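About Prunmont

Prunmont collects practice examples for robot hands. Our customers build the learning software. We supply the recordings it learns from, mostly of everyday household goods being reached for, picked up and put down.

We opened in July with one table and now have nine stations. Each holds a handful of items from the kitchen shelf, such as bottles, boxes, rolls of wrap and food containers with lids. The layout changes between takes. Our current object list runs to 386 items.

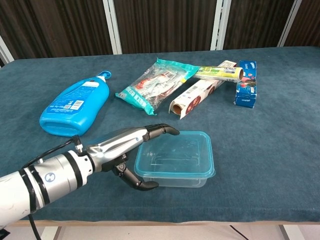 Grunen told us that failed grasps were worth as much to them as clean ones, and asked that we stop deleting them. We keep every take now, labeled by outcome.

A standard order is 400 takes per object, delivered in six weeks. Sabatier and Stokix order from us as well. To visit or request a sample set, use the contact form.

Page updated April 2019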